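Corralling the Little Stuff: How I Sort My Craft Desk Into Small Open Boxes

2022-06-10
By Estíbaliz Palacios

Print this page | E-mail this to a friend

If your desk looks anything like mine did back in March, you know the feeling. Sticks in one mug, more sticks in another mug, glue bottles lying on their sides under a pile of mail, and one lonely cap with no bottle anywhere (I still haven't found the bottle!). I finally got fed up and did the whole thing over a weekend, and it has stayed tidy long enough now that I feel OK telling other people how I did it.

What I use is open boxes. Small, square-ish ones, the kind that snacks and bakery treats come in – paper or thin plastic, either one is fine. I like them with printing on them because I'm a sucker for anything cute, but plain ones do the job too.

What you need

One or two small open boxes with fairly straight sides
A clear table (a big one if you've got it)
A damp cloth and a dry one
A trash bag
Whatever small stuff is driving you crazy

Step 1. Clear the table. All of it. I know, I know, you want to just push everything over to one side and work in the gap. I did that the first time and ended up with two messes. Put it all on the floor or on a chair and wipe the top down.

Step 2. Put your box down near the middle, where both hands can get to it easily. Turn it so the front faces you. If one side is prettier, that's the front!

Step 3. Bottles first. They're the heavy things, and they go in a back corner, standing up, caps on tight. Give each one a wipe around the neck before it goes in. My friend Demetrio Manzano puts his in the middle "so they don't feel left out" and then everything else falls over every time he opens a drawer. Back corner. Please.

I try to stick to little bottles, ones that only poke up a bit over the rim. I had a tall one that tipped the whole box off the shelf, and I was picking glitter glue out of the rug for days. If the cap is a bright color, so much the better – you can find it without digging.

Step 4. Now the sticks. Craft sticks, stirrers, dowels, whatever you've got. Lay each one in at a slant with the end leaning over the inside of the box, then let it slide down. Go one at a time to start with. Dumping in a handful sounds faster, but they land crossways and you'll be fishing them out again. I counted mine after I was done, out of pure nosiness, and I had 70. Seventy! I had been about to buy more.

Long ones can lean in a corner opposite the bottle. If they stick out so far that the box wobbles, they need a taller home, so set them aside.

Step 5. Stop before it's full. I leave enough room to get two fingers in. A box you can't get your fingers into turns back into a junk pile in almost 11 days, at least at my house.

Step 6. Pick it up and give it a tiny shake over the table. Did anything fall over? Move the bottle tighter into its corner and try again.

Step 7. Put it where you'll use it. Mine live on the shelf next to the window, fronts facing out, and when I want to glue something I carry the whole box over to the table and carry it back after.

A couple of other things. Paper boxes do not like leaks, so I cut a piece of old place mat for the bottom of any box with glue in it. And if yours has a flared rim, don't stack another one on top – it bends the rim and then the box looks sad forever.

Next up I'm doing ribbon, and I'm a little scared of the ribbon.

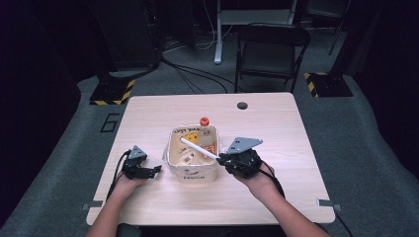 Bottle in the back corner, stick going in at a slant.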